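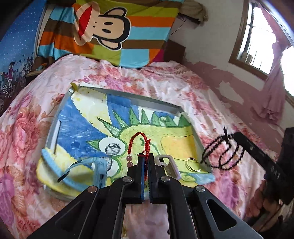 A red cord charm over the spiky creature drawing. The yellow sticky note is tucked against the rim.

The great bedroom clear-out of Clustside has reached the small things, and the small things are putting up a fight.

Residents signed up in September for the neighborhood's first Drawer Month, a friendly effort to empty every junk drawer, coat pocket and chipped saucer in town before the end of the year. The rules fit on an index card. Put everything from one drawer on one flat surface, decide what each thing is, and give it a home. A total of 403 households put their names down. Organizers had prepared for 100, and had printed index cards accordingly.

By Thursday, with December 2021 well under way, the running total stood at 3,311 items sorted. Of those, 834 fell under "hair, general," a heading that was meant to be temporary and now has its own page on the tally sheet.

The bed has emerged as the preferred flat surface. Kitchen tables were the early favorite, but people kept wanting to eat at them. A bed is large, it is generally free until evening, and it comes with a deadline, because whatever has not been dealt with by ten o'clock has to be slept beside. The drawback is that a floral sheet will hide a bead for weeks. Hence the tray, or the shallow box, or the lid of whatever arrived in the mail. 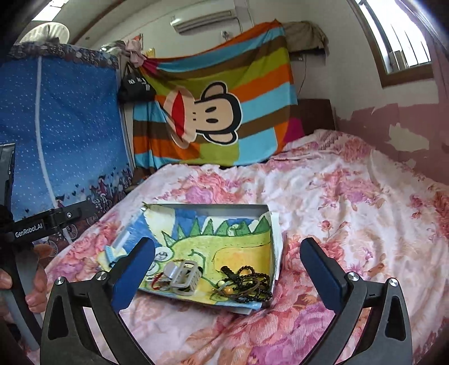
Lining the tray is a matter of taste. The handout suggests plain paper, so that small items show up. Households with children have largely ignored the handout and used whatever was on the refrigerator, and dinosaurs are heavily represented. A spiky back turns out to be no obstacle to sorting, though several parents report being told that the clips must not go on the face.

Jewelry takes the longest. Strings of dark beads, once they have spent a few years together, behave as a single object and resent being treated otherwise. The handout allows 15 minutes for a tangle. One household on Dollidis Street spent an entire evening on theirs and ended up with two necklaces, a bracelet and a disagreement about who had bought them.

Claw clips go faster. They are either whole or they are not, and the ones that are not can go, however good they looked at somebody's wedding. Charms and tassels are another matter. They are seldom attached to anything, seldom belong to anyone, and almost never get thrown away. The tally sheet records them under "keep – reason unclear."

Loose hardware has its own jar. Split rings and odd buckles can be dropped off at the Abeysekara hardware counter, where they will be put in a bigger jar. The counter makes no promises beyond that.

Not everyone is persuaded. A letter pinned up at the Kovano laundromat, unsigned but in very firm handwriting, argues that a drawer with nothing surprising in it is just a box that slides. Eleven people have initialed it. At least two of them are also on the sign-up list.

Final counts are due at the library desk on the last Friday of the month, before closing. Trays need not be brought in. Anyone who has run out of index cards may use the back of the old one, provided the drawer number is still legible.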